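Jastonura Opens Orders for Folent, a Two-Armed Kitchen Bench Kit for Teaching Labs

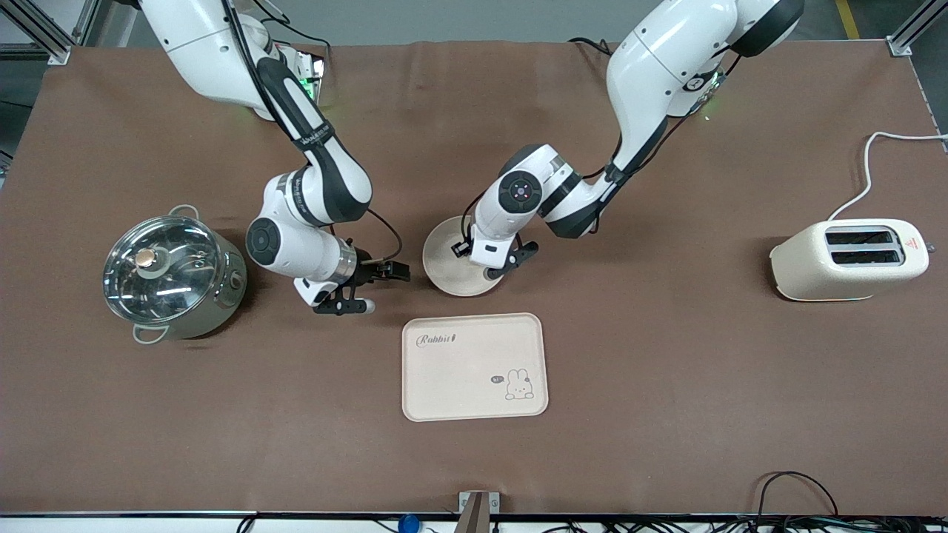
Who is the Folent kit meant for?

Folent was put together for colleges, training centers and small research groups that would like a complete two-arm station on the floor without spending a semester building one from parts.

Jastonura is very pleased to say that orders open this Friday, and the first 100 kits are set aside for schools. Each one ships with 2 arms, their grippers, the bench and a copy of Dromus, our setup software, which walks a new user through the first start in plain words (we rewrote those pages more times than we care to admit!). A starter set of 800 kitchen practice tasks is included, covering plates, trays, pots and small appliances, and buyers can add their own as they go along.

"We wanted a teacher to be able to open the crates, call us if anything looks odd, and be running lessons the same week," said Sulastri Pillai, who leads the Folent team. "The plates alone kept us busy all winter, and I've grown very fond of them."

Delivery, installation and a day of training are handled by our service partner, Setiawan. Schools may request a quote through the Jastonura sales desk.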